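Reality Singing Contests and the Small Town Audience
Student project report, Media and Society course

The question of our project was simple: when a person from a small town takes part in a television singing contest, do the people at home watch more, and do they watch together? We chose the show "Trerkevero", because one contestant of the last season, the singer who performs as Lemieux, grew up in Doltuvville, where two of us also went to school.

We worked with a paper survey and with short interviews. The survey was left in the library, in the bakery and at the bus station, and 680 people returned it. Doltuvville has 3,841 inhabitants, so we were glad with this result. For the interviews we met 40 persons, most of them older than we had planned. Young people answered the survey but did not want to be recorded.

Before Lemieux was announced, few of the persons we interviewed had followed the show. During the season most of them saw every episode, and many saw it in company – at a neighbor's home, or in the back room of the Murembridge cafe, which stayed open late for the five live evenings. One woman told us that she does not like this kind of music at all, but she voted each time. A man who knew the family said he could not watch the results and went outside until his wife called him.

We expected that the interest would end when Lemieux left the contest in July. This was only partly true. The group in the cafe continued until the final, but at home people stopped quickly.
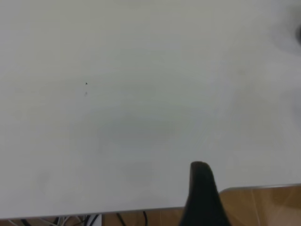 By Kyriaki Gkikas and Kosmas Kyriakidis
10 April 2023

There are some weak points in our work. The survey asked people to remember their habits from many months before, and memory is not exact. Question 5 was also badly written, as it asked two things in one sentence, and we had to leave it out of the results. We also did not speak with anybody from the production – our two letters were not answered.

If another group wants to continue, we would advise them to start before the season and to give each household a small diary. The survey form and the interview notes are kept in the course archive and can be read there on request.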